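## 4. Setting up the counter

Read this section before you plug in the Skultalo moisture sensor. Tormod Nordin wrote the first version, Man-lok Leung took out the jokes, and two crept back in.

The sensor wants a flat, wiped surface near a wall. It has strong opinions about crumbs.
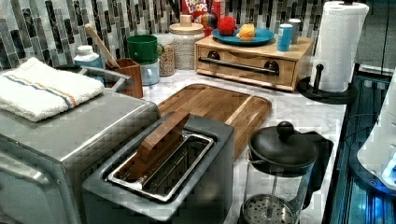
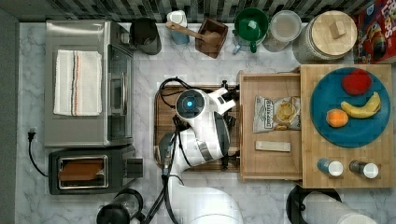
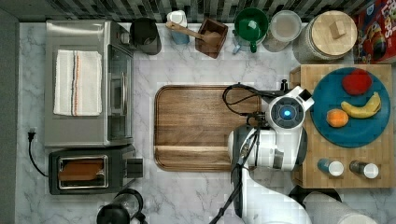
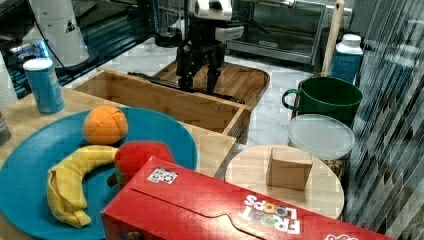
A marble counter, with gray veining.

1. Pick a spot at least two feet from the sink. Water gets into the sensor faster than you'd think, and it files no complaint until it dies.
2. Peel the blue film off the base. There is a second film under it. Peel that too.
3. Press the base down and hold for 5 seconds. Counting fast does not help.
4. Clip the sensor in until it clicks. If it clicks twice, take it out and start over.
5. Hold the side button until the light goes green, then open the Vedosis app and choose **Add counter**.

**Note:** The app will ask you to name your counter. You cannot skip this. Over 2,840 people have gone with "Counter."

**Caution:** Do not stick the base to raw wood or painted drywall. It comes off eventually and brings a souvenir.

### If the light stays red

- Wait two minutes. The sensor is slow in the morning and so are we.
- Check for the second film (see step 2).
- Move any hot pan well away. Heat throws the reading off and the app will report a flood.

Still red? Reset it with a paper clip in the rear hole, then go back to step 3. Your counter's name will be kept.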